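4. Preparing the bag and the work area

Read this section before the first cycle of the day. It is valid for all Tumero cells that pick loose items from a paper bag. The rules for the emergency stop and the fence are in section 2 and are not repeated.

4.1 Before you start

1. Set the mode switch to HOLD and wait until the status light is steady.
2. Place the tray flat on the table, with its raised edge on the side away from the operator.
3. Check that no tool, screw or cable tie stays on the tray. Old marks from a pen are allowed, but loose objects are not.
4. Write the cell name and your initials in the log sheet.

CAUTION: Keep both hands outside the gripper zone when the mode switch is in RUN. The fingers can close with a force of 50 N, and they do not feel the difference between a toy and a hand.

4.2 Fixing the bag

1. Open the bag fully and roll the rim outward. A rim that stands straight up will catch on the fingers when the arm goes down.
2. Put the bag on the tray and hold it open with dark tape at the rim. Bright or shiny tape disturbs the wrist camera.
3. Press each tape strip for a few seconds. A loose end of the tape may stick to a finger pad.
4. Look inside. Small folds and creases are normal for paper. If you can see the tray through the floor of the bag, take a new bag.

Note: Mieke De Graaf keeps the approved bags and tape in the Zollen cabinet. Please do not buy other bags without asking her — the thickness of the paper is part of the risk assessment.

4.3 Loading the items

1. Load only items from the approved list. Soft toys, plastic toys and crumpled paper are on it. Glass and anything with a battery are not.
2. Lay the items on the floor of the bag by hand, one after the other. Items may touch or overlap.
3. Remove your hand completely, then close the fence door. 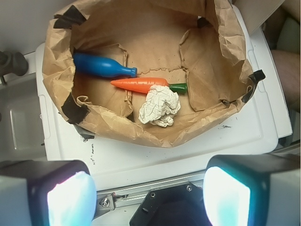 May I correct the position of an item while the arm is waiting above the bag?

Only after you set the mode switch to HOLD and the status light is steady. An arm that waits is still under power, and it can move at any moment without a warning sound.

4.4 First cycle

1. Set the speed limit to 49 mm/s for the first cycle with every new bag.
2. Switch to RUN and stay beside the stop button.
3. Watch the rim during the way down and the way up. If the bag lifts together with the item, press the stop button and repeat 4.2.
4. When the cycle ends without contact at the rim, you may raise the limit to 600 mm/s. Higher values need a written permission from Fotis Pappas.

4.5 Inspection and records

Clean the finger pads with a dry cloth at the end of each shift. Do not use alcohol, it makes the surface of the pads hard.

The pads must be changed after 3000 cycles, also when they look good. Write the change in the log sheet and inform Sem Prins, so that the counter can be set back to zero.

Changes to this section are approved by Lavanya Annamalai. Last change: Fri 23 May, step 4 in 4.2 added.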